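Latest from the blog

Draststead: an open day at the cider mill, and the long way home

Draststead has one high street, two bakeries that do not speak to each other and a river that the tourist leaflet calls "lively". I went in June for the open day at the Tomoana mill, on the strength of a poster in a station waiting room. The poster promised free tasting from 2 o'clock. It did not mention the hill.

The hill takes twenty minutes if you are sensible and thirty if you stop to pretend to admire the sheep. At the top a woman in a waxed hat stamped my hand and sent me to join a tour that had already left. I caught up with it in the pressing shed, where Balakrishnan Alva was explaining apples to a party of walkers with the patience of a man who has met walkers before.

The mill grows 70 kinds of apple, and I believe we heard about most of them. One is called Nuna, tastes of pear and bruises if you raise your voice. Alva passed a slice round on a saucer. By the time it reached me it was the saucer.

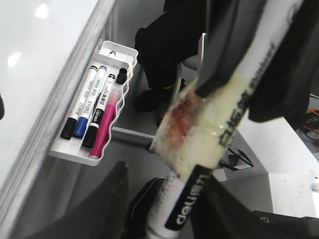
After the shed came the cellar, which was cold and smelled wonderful. The barrels hold 300 litres each and are older than the building, a fact I asked him to repeat and still can't make sense of. A small boy wanted to know if anyone had ever fallen in. Alva said no, a little too slowly.

Then the tasting. You get 4 glasses, each the size of an eggcup, and a card to write your thoughts on. I wrote "apples" on the first and got more confident from there. Yuzuki Takeda, who had come over from the coast on the same train as me, wrote a full paragraph on every one and asked for a second card. We both liked the dry one best and both bought the sweet one, as it had the nicer label.

Lunch was at Vinia, back down by the bridge. The cheese pie is very good. The soup of the day had been the soup of the day before as well, according to the next table, who ordered it anyway.

If you go: the bus from the station stops at the foot of the hill, never the top. Take cash for the shop and wear shoes you don't love. The last train back leaves at ten past six, and the waiting room is locked at six.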